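Warm Things swap comes back to Nutum for a third winter

By the Nutum Neighbors news desk

The Warm Things swap is back! Doors open at the old Nutum library annex on Thursday at 4 p.m., and if the last two winters are any guide, there will be a line down the ramp well before that. Bring something cozy you no longer use, pick out something you will, and stay for soup if you have the time.

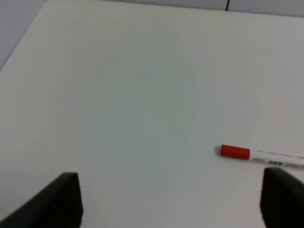
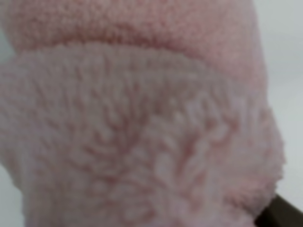 A white tabletop, first, and a close look at some fuzzy pink fabric.

For anyone new to town, the swap works on tokens. Each clean item you hand over at the door earns one token, and each token gets you one item to take home. Hats, scarves, mittens, slippers, sweaters, blankets and plush toys all count the same, so a pair of toddler socks can turn into a full-size throw. People have asked whether that is fair. It has never caused a problem, and it keeps the line moving.

You don't need to bring anything to take part. Everyone who walks in gets 2 tokens to start with, no forms and no questions, and the same goes for kids. Last winter the starting tokens made up a good share of everything that went home, and the tables still weren't bare at closing time.

The biggest change this year is the space. The first swap was held in the hallway at Usman Street School, which was a squeeze from the moment it opened (strollers, wet umbrellas, a trombone case that belonged to somebody in the after-school band). The annex has a proper main room, a side room for trying things on, and 42 tables lent by the Pidico community kitchen. That is enough to give baby clothes their own row at last, which parents have been requesting since the very first year.

There is a mending corner too, and it may be the best part of the whole afternoon. Members of the Nerkar knitting circle will be set up by the back windows with needles, patches and a mountain of yarn ends. They will darn a heel, close up a seam or replace a button while you wait. Bigger jobs, like a sweater with an elbow gone, can be left in a labeled bag and collected the following week. If you would like to learn to do it yourself, pull up a chair. They are patient teachers, and they have spare needles.

Fleece and sherpa pieces go fast, so a word about getting yours ready to swap. Wash them cool, skip the fabric softener, and let them hang dry. A hot dryer mats the loops down and there's no bringing them back all the way, though a soft pet brush helps quite a bit with an old blanket. Wool should be hand washed and laid flat. Please tie or pin pairs together! The box of single mittens from last year is still with us and will be put out again under the windows, in case yours is in there.

A few things can't be accepted: electric blankets, pillows, anything with a broken zipper that can't be reached by the mending corner's small machine, and shoes with hard soles. Slippers are fine. Coats are fine too, but they hang on the rails in the side room and don't go on the tables.

Soup starts at 5. There will be a tomato and a split pea, both from the Pidico kitchen, plus rolls and a pot of cider. It's free, with a jar by the ladle for anyone who wants to chip in toward next month's community lunch. Bring your own mug if you can. There are bowls on hand, though they ran short last November and a few people ended up eating split pea out of measuring cups, quite happily.

Parking at the annex is limited to 30 spaces, and some of those will be taken up by people unloading early. The lot behind the school is open to swap visitors from 3:30 on and it's a short, level walk from there. The ramp entrance is on the east side of the building. The Nutum loop bus stops right across the street and runs until 9.

Drop-offs ahead of time are welcome and make the day a lot easier. Bags can be left in the annex lobby any weekday morning up to the day of the swap. Put your name on the bag if you want your tokens held for you at the door.

Whatever is left at closing will be sorted by size and taken to the three warming rooms on the north side of town, where the shelves empty quickly once the nights turn cold. Extra hands for sorting and folding are needed from 7 to 8, and there's usually some soup left for the people who stay.

The swap runs until 7 p.m. The sign-up sheet for folding is on the board in the annex lobby, beside the bus timetable.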